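Renato Garrido buys stock for the play corner and toy library at Jara, and he starts with the plates. "People want to talk about the soft toys," he says. "The plates are what I get wrong most often."

He has been doing the job for six years, first out of a shed in Voltby and now from two rooms behind the hall. The catalogue stands at 2436 items. It was 2948 before he went through it last winter and took out anything with a split seam or a missing partner.

Most of what goes out on a Thursday is pretend food and the things to serve it on. Garrido keeps the tableware plastic and plain. He used to buy printed sets and stopped when the pictures wore off. "A plain mug stays a plain mug. Kids don't care what's on the side of it."

Colour is the one thing he will argue about. He likes each piece in a set to be different, so a four-year-old can ask for the purple plate and get it. Matching sets, he says, end in tears by morning tea.

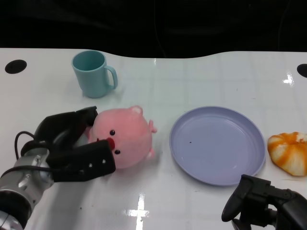 Teal mug, plush pig, lavender plate and a striped plush treat on the white table.

The plush is harder to look after. Garrido checks the eyes first, pulling at each one, then the seams around the legs. Small bead eyes go to the older groups only. Anything that fails goes in a tub for his sister, who sews.

"Pigs are always out," he says. "We had a very nice goat from Brekevix and it sat on the shelf for a year. I took it home in the end."

He is less sure about the plush food. Parents like it - it's quiet when it gets thrown - but it picks up fluff, and the lighter colours look grubby well before they wear out. He washes it in a pillowcase on cold and dries it flat.

This year's budget was $3000, and he had spent $1799 of it by February. The rest is set aside for shelving and a second washing line. Borrowers at the Vuston branch have asked for a toy kettle as well. He has looked at four so far and didn't like the lids on any of them.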